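The Case for Buying the Boring Used Car

Shahab Jalali
16/01/2021

My neighbor spent most of last winter looking for a used car. He had a budget, a list, and a spreadsheet with 40 rows in it. In the end he bought the one with the biggest touchscreen. By February he was paying for a new transmission.

I don't tell this story to make fun of him. I have done the same thing twice. But I think the way we shop for used cars has gone wrong, and the people who sell them have no reason to fix it.

Look at any listing. The first thing you read is the trim level. Then come the wheels, the sound system, the heated seats, and the color of the stitching. If you are lucky, there is a line near the bottom that says "full service history." Usually there is no way to see that history until you are standing on the lot, and by then you have driven across town and told your family you might be coming home with a car.

I think it should be the other way around. The service record should be at the top of the page, scanned, with the dates and mileage readable. Everything else can follow. A car that had its oil changed on time for eight years is worth more to me than one with a panoramic roof, and I would bet most buyers would agree if they were asked at home and not in a showroom.

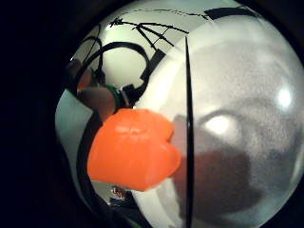

Mirror finish and frosted white, up close.

The usual answer from dealers is that buyers don't care about paperwork. Homa Vahidi, who sold cars at Gumede for 16 years before she moved to the parts side, told me she used to leave the service folder open on the passenger seat. Most people moved it out of the way so they could sit down. I believe her. But people also can't read a folder they have never been taught to read. Nobody at Gumede was paid to walk a customer through it, and everybody was paid to walk them through the extended warranty.

Warranties are my second complaint. A used car warranty sold at the desk is priced to make money for the seller, and I don't object to that. I object to when it is offered. You have agreed on a price, your hand is tired from signing, and then a new monthly number appears. It should be on the listing too, with the exclusions. If a plan does not cover the air conditioning compressor or the electronics in the dash, a buyer should know that a week before, with time to put the same money into a savings account.

Some lots are better. Vamico, a small lot on the east side of our town, puts a one-page inspection sheet on every windshield. It is filled out by hand and it lists bad news. I saw one that said "rear struts tired, will need doing within a year." The car sold anyway, and according to the owner it sold for close to the asking price. He says he gets fewer angry calls than he used to. That is one lot and one man's word, so take it for what it is.

I also want to say something for the plain car. Base models get sneered at. They have smaller wheels, which means cheaper tires. They have fewer motors in the seats and mirrors, so there are fewer motors to fail. My own car has cloth seats and a radio with knobs. I bought it from the first owner with 4 years of receipts in a shoebox, and outside of tires and brakes it has cost me very little. It is dull to drive. Most of my driving is dull as well, so we suit each other.

There are buyers this advice does not fit. If you spend three hours a day on the highway, a good seat and cruise control are worth real money. If you love cars, buy what you love and budget for the repairs. I am talking to people who need to get to work and pick up the kids and who would like to think about the car as little as possible.

For them, I would suggest a few things. Ask for the service record by email before you visit – if the seller won't send it, skip that car. Pay an independent mechanic for an hour of looking. Price a set of tires in that size before you make an offer. Get an insurance quote while you are at it. Then drive it with the radio off.

My neighbor is shopping again, by the way. He has a new spreadsheet, and he tells me the first column is oil changes. The screen size is still in there, over on the right.

16 comments | Share this article

Get new columns by email. Enter your address to join the Ikari newsletter. You can unsubscribe at any time.

This site uses cookies to remember your settings. Accept | Manage

Contact us | © 2021 Ikari | Back to top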